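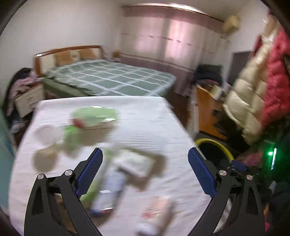
Unit 4: Talk radio and the local vote

Reading for this unit: Chevalier ch. 2, plus the Galtcombe transcripts (packet, at the front desk).

Main question - does call-in radio change minds, or just turnout? Keep the two apart in your essays. Last year most people mixed them up.

Galtcombe mayoral race
- one station, one morning show, host Reet Lukoševičius
- decided by 541 votes, 3958 cast
- both campaigns bought ads. Only one took calls on air

What to listen for
Who gets to finish a sentence. Host cuts in, plays the clip again, moves on. Time it. In the March shows the clip of the mayor runs under 50 seconds and the talk after it goes on for almost the whole hour.

Framing: the clip is introduced before you hear it, so you already know what your supposed to think. Write down the intro word for word, then the clip, then compare.

Terms: agenda setting, priming, gatekeeper, earned media (vs paid). Know these.

Skulilside had the same kind of race and no local station at all. Turnout was lower but be careful, it also rained and the bridge was shut. Vaher's article skips this, we will argue about it in section.

For next time: pick one call from the packet, half a page, typed. Bring teh transcript with you.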